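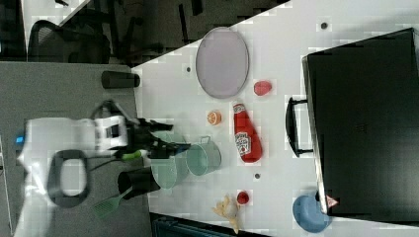
Dînette du site de Plendbridge : rapport d'avancement
Destinataire : Filar. Rédaction : Prarummont, 17 juin 2022.
Sur 1 806 euros accordés, 1 747 sont dépensés. La table blanche est garnie : grande assiette mauve pâle, fruits factices, flacon rouge façon ketchup. Que cela fasse une cuisine, nous n'en sommes pas convaincus.
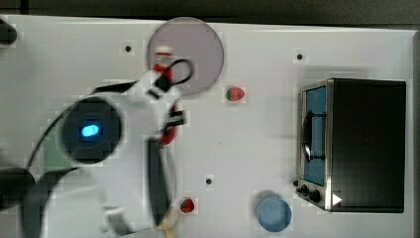 Dernière modification de la page : 17/06
Le petit four noir à porte bleutée a pris 69 euros. Deux boutons, une poignée, beaucoup de place. Le bol bleu nous paraît mieux choisi.

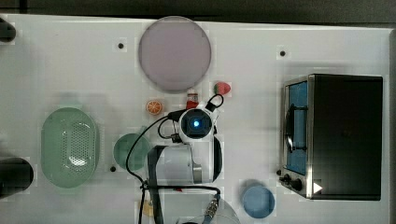 Temps de lecture : 1 min
La passoire vert clair vient du lot Ó Briain, annoncé comme « complet ». Nous attendons toujours la liste des pièces et réservons notre avis sur ce mot. Le rangement par taille, prévu au dossier, reste à démontrer.

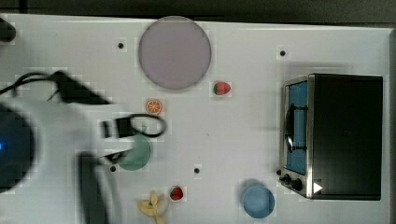

Grande assiette, fraise et tranche d'orange, vers le haut de la table.
Nous déconseillons tout nouvel achat avant le bilan d'octobre. Le solde reste sur le compte du projet.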